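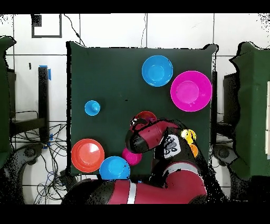
Buntes Geschirr aus zweiter Hand: Boketar räumt die Regale um

Am Mittwoch war ich bei Boketar, dem Tauschladen neben dem alten Kino Marino, und wollte eigentlich nur schnell zwei Gläser abgeben. Daraus wurde eine gute Stunde (ich kenne mich ja)! Im Laden dreht sich gerade alles um buntes Plastikgeschirr. Eine Kita hat ihre Küche aufgelöst und 122 Teile gespendet, Schüsseln, Teller und Becher, und jetzt wird alles zu kleinen Picknicksets zusammengestellt.

Sortiert wird auf dunkelgrünem Untergrund, weil man darauf die Farben so schön auseinanderhalten kann – Hellblau, Magenta, Orangerot und ein bisschen Gelb. Ich hätte ja stur nach Farbe gestapelt, aber die Sets sollen ausdrücklich gemischt sein: eine große Schüssel, eine mittlere, dazu kleine Becher. Mir gefällt Blau neben Magenta am besten, das sieht sofort nach Sommer aus.

13 Sets waren fertig, als ich gegangen bin, der Rest soll bis zum Wochenende folgen. Geld kostet das alles nichts, man bringt einfach etwas Brauchbares für die Küche mit. Los geht es am Samstag um zehn, und wer nur einen einzelnen Becher sucht, darf in der Restekiste wühlen. 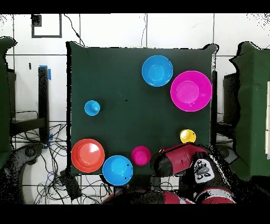

Rita fragt per Mail, ob die Becher denn auch einzeln weggehen, sie brauche nur Ersatz für einen gelben, der ihr beim letzten Ausflug an den See abhandengekommen sei. Ja, liebe Rita, dafür ist die Kiste da – aber komm lieber früh, Gelb ist knapp! Große Teller gibt es diesmal übrigens nur gestapelt im Sechserpack, und Deckel sind leider gar keine dabei.

Weitere Meldungen
Rerkon verlegt den Bücherflohmarkt in den August
Kino Marino: 97 Sitze suchen ein neues Zuhause
Nähabend bei Boketar jetzt mit längeren Öffnungszeiten
Radweg am Kanal wieder frei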